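チケット 589
件名:スマートフォンで商品ページが横に動いてしまう件
サイト:Jarnari オンラインショップ(日本語版)
システム:Ernon、テーマは Vaněk、表示補助プラグインは Vumel
報告者:Rania Kanaan
担当:Boris Baláž
状態:解決済み(残作業あり)
登録日:2019年12月4日

報告内容(Rania Kanaan)

日本語版の商品ページをスマートフォンで開くと、ページ全体が左右に動きます。指で縦にスクロールしたいのに、少し斜めになると画面の右側に白いすき間が出ます。英語版では同じことは起きません。お客様から二通メールが来ました。一人のお客様は「カートに入れる」ボタンが画面の外にあって、押せなかったと書いています。急いで見ていただけますか。

担当者の最初の返信(Boris Baláž)

Rania さん、ご連絡ありがとうございます。担当の Boris です。日本語で書きますが、おかしい表現がありましたら遠慮なく聞いてください。

まず、次のことを教えていただきたいです。
・使っている電話の機種と、ブラウザの名前
・問題が出る商品ページのアドレスと、問題が出ない商品ページのアドレス
・最後にテーマまたはプラグインを更新した時期
・お客様のメールにスクリーンショットがあるかどうか

返信(Rania Kanaan)

私の電話は iPhone で、Safari です。同僚の Android と Chrome でも同じです。テーマの更新は Jarmila さんが先週しました。プラグインは三月から触っていません。お客様のスクリーンショットはありません。
問題が出るページは、アクセサリーのカテゴリーに多いようです。ギフト券のページでは出ません。

調査 1:再現の確認

テスト環境に日本語版の商品ページをコピーしました。 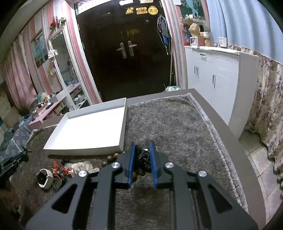
白と黒の編み紐と、茶色の木のビーズ

この状態で、幅の狭い画面にすると横の動きが再現できました。画像を消しても動きは残りますので、画像の大きさは原因ではないと考えます。念のため、画像に max-width: 100% が付いていることも確認しました。これは正しく付いていました。

次に、開発者ツールですべての要素に外枠の線を付けました。画面より広い要素が二つありました。
一つ目は、商品名の見出しです。
二つ目は、ページの下にある「関連商品」のブロックです。

調査 2:見出しについて

日本語版の商品名は長いものが多く、その中に半角の英数字とハイフンが続く型番が入っています。日本語の文章はふつう文字の間で改行できますが、英数字が長く続く部分は、設定がないと途中で改行されません。新しい Vaněk のテーマでは、見出しに word-break: keep-all が付いていました。この設定では、日本語の部分も句読点や空白がない限り改行されなくなります。

テーマの変更履歴を読みましたら、この設定は韓国語の見出しを読みやすくする目的で入れたと書いてありました。韓国語は単語の間に空白がありますので、良い設定だと思います。しかし、日本語のページにも同じ設定が入ってしまっています。

試しに、商品名を短いものと、50文字のものにして比べました。短い商品名では横の動きは小さくなり、50文字の商品名では大きくなりました。見出しが原因の一つであることは確かです。

社内コメント(Otakar Hrnčiar)

言語ごとに設定を分けたほうが安全だと思います。テーマのファイルを直接直すと、次の更新で消えます。子テーマに書いてください。それから、ボタンが画面の外に出る件は、見出しだけでは説明できないのではないですか。

返信(Boris Baláž)

Otakar さん、はい、私もそう思います。子テーマの CSS に次の内容を書きました。

:lang(ja) .product-title {
 word-break: normal;
 overflow-wrap: break-word;
}

テスト環境では、見出しは画面の中に収まるようになりました。英語版と韓国語版の見出しには変化がありません。ページの横の動きは減りましたが、まだ少し残っています。

別の商品ページでも同じ結果でした。

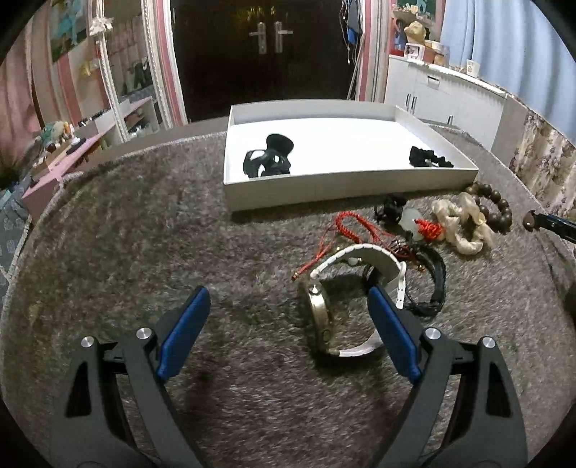 調査 3:関連商品のブロックとボタンについて

関連商品のブロックは、プラグイン Vumel が作っています。このブロックの幅は 100vw で、さらに左右に余白があります。box-sizing の指定がありませんので、余白の分だけ画面より広くなります。以前のテーマでは、すべての要素に box-sizing: border-box が付いていました。新しいテーマでは、テーマ自身の要素だけに付いています。プラグインを更新していないのに問題が出た理由は、これだと考えます。

英語版で問題が出ない理由も分かりました。英語版のショップでは、関連商品のブロックがオフになっています。ギフト券のページも同じで、関連商品が登録されていません。

「カートに入れる」ボタンについてです。このボタンは数量の欄と横に並んでいて、折り返さない設定になっています。英語の「Add」は短いですが、日本語の「カートに入れる」は長いので、数量の欄と合わせると狭い画面では入りません。flex-wrap: wrap を付けると、ボタンは下の行に移ります。

質問(Rania Kanaan)

ボタンの文字を「購入」に変えるのはどうでしょうか。それなら一行に入ると思います。

返信(Boris Baláž)

できますが、私はあまりお勧めしません。「購入」と書いてあると、押したらすぐ注文になると思うお客様がいるかもしれません。日本語の感覚は Rania さんのほうが正確ですので、最後の判断はお任せします。技術的には、長い文字のままでも問題なく表示できます。

それから、body に overflow-x: hidden を付ける方法もインターネットでよく紹介されています。これを付けると横の動きは見えなくなりますが、画面の外に出たボタンは外に出たままです。また、このテーマでは上のメニューの固定表示が効かなくなることを確認しました。そのため、今回は使いませんでした。

返信(Rania Kanaan)

分かりました。「カートに入れる」のままにしてください。ボタンは二行目で構いませんが、できれば横幅いっぱいにしてほしいです。親指で押しやすいと思います。

返信(Boris Baláž)

承知しました。狭い画面の時だけ、ボタンを横幅いっぱいにしました。テスト環境のアドレスをメールで送りますので、ご自分の電話で見てください。
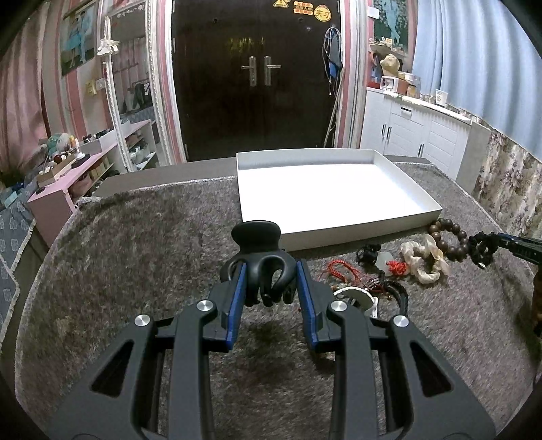 本番への反映

作業は次の順番で行いました。

1. 子テーマの現在のファイルを保存しました。
2. 見出しの設定を、日本語のページだけに適用しました。
3. 関連商品のブロックに width: 100% と box-sizing: border-box を付けました。
4. ボタンの行に折り返しの設定を付けました。
5. Ernon の管理画面でキャッシュを消しました。

反映の直後、Rania さんの電話では古い表示のままでした。CSS のファイルのアドレスに付いているバージョン番号が変わっていなかったので、ブラウザが前のファイルを使い続けていました。これは私の忘れです。申し訳ありません。番号を上げましたら、新しい表示になりました。

確認(Ľudovít Šimek)

アクセサリーのカテゴリーの約60ページを、狭い画面の幅で自動的に開いて、横にはみ出す要素がないか調べました。3ページだけ、まだはみ出しています。どれも商品説明の中にサイズ表があります。表の列が多くて、縮まないようです。見出し、関連商品、ボタンには問題がありませんでした。

返信(Boris Baláž)

Ľudovít さん、ありがとうございます。サイズ表は今回の更新の前からはみ出していたようです。保存してある古いテーマでも同じ表示になりました。表だけを横にスクロールできる箱の中に入れるのが良いと思いますが、表の HTML は商品説明の中に直接書いてありますので、テーマ側だけでは直せません。別のチケットにします。

返信(Rania Kanaan)

私の電話でも同僚の電話でも、横に動かなくなりました。ボタンも押せます。メールをくださったお客様には、私から返事をします。サイズ表のページは、商品説明を書いている人に聞いてみますので、少し時間をください。

残作業

・サイズ表のはみ出し(別チケット、担当 Boris Baláž)
・Vumel の開発元に、関連商品のブロックの幅について連絡する(担当 Otakar Hrnčiar)
・テーマの更新をする前に、日本語版のテスト環境で長い商品名のページを見る。手順書に追加する(担当 Jarmila Charvát)

コメント(Jarmila Charvát)

手順書に追加しました。更新の時、私は英語版だけを確認していました。次からは日本語版と韓国語版も見ます。長い商品名の見本ページは消さないでください。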